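Home Posts Replies Media Likes

Omid Taheri
December 2018

I have taken the 23 bus to work for most of my adult life and I would like to say a few things about it. Get a snack.

First, the timetable. The timetable at my stop is a work of literature. It has a beginning, a middle and a long section in tiny print about school vacations. I have never seen any part of it come true.

The 23 used to go straight down Torness Avenue to the train station. In May they "improved" it. Now it goes to the train station by way of a garden center, a dental office and, I think, part of the previous day.

When the change was announced there was a public meeting. I went. The coffee was good. A man with a clicker showed us a slide that said FEWER GAPS, MORE CONNECTIONS and then told us there would be fewer buses.

My neighbor Golnar Akbari asked him what a connection was. He said it was when you get off one bus and onto another bus. She asked what happens if the other bus has left. He said that was a great question and went to the next slide.

Anyway, the new route adds up to 33 minutes to my trip. I have used the time well. I've read the first chapter of a very thick history of salt, on 2 separate occasions, since I'd forgotten it by the time I picked it up again.

A word about seats. The single seat over the back wheel is the best seat on the bus. It's warm and no stranger can join you. Behrouz Jalali from my floor has it every morning because he gets on two stops before me, and he nods at me from it like a landlord.

I tried walking back two stops to beat him. He was there already. He'd brought a thermos.
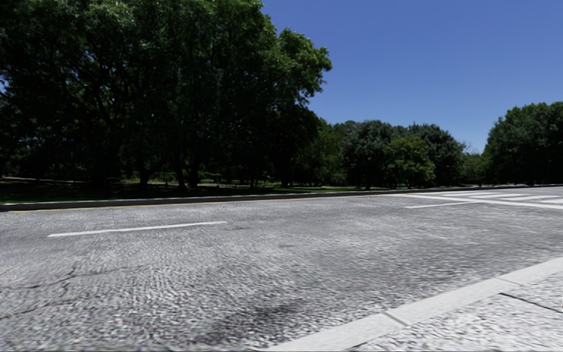 Trees, road, sky. No 23.

The transit app deserves its own post. It shows a little bus on a map. The little bus moves toward you, it gets very close, you put your book away and pick up your bag. Then the little bus is gone and the app asks if you'd like to rate your journey.

I rated my journey. I gave it 2 stars, one for the driver and one for the idea of buses in general. They sent me a survey about the rating.

The drivers are great, by the way, and I won't hear a word against them. Dinesh, who does the early run, once waited while I went back for a glove. A whole busload of people learned what I look like when I jog.

People at work say "why don't you just drive." I have driven. You sit by yourself behind a truck and then you pay to leave the car in a building. I could do that at home with the doors locked for nothing.

The other suggestion is a bike. My cousin sold me his old one and it's in the hall with coats on it. Very good for coats.

Now there's a new notice taped up inside the bus. "Your 23 is changing again." There is no other information on the notice. It has a drawing of a smiling bus.

I asked Dinesh and he said he found out from the notice too.

Golnar has heard they might put it back on Torness Avenue. Behrouz has heard they're merging it with the 33, and he looked worried for the first time since I've known him, as the 33 is an older kind of bus and doesn't have the wheel seat.

There's another public meeting next month. I'm going for the coffee. If anyone wants to come we should probably set off now.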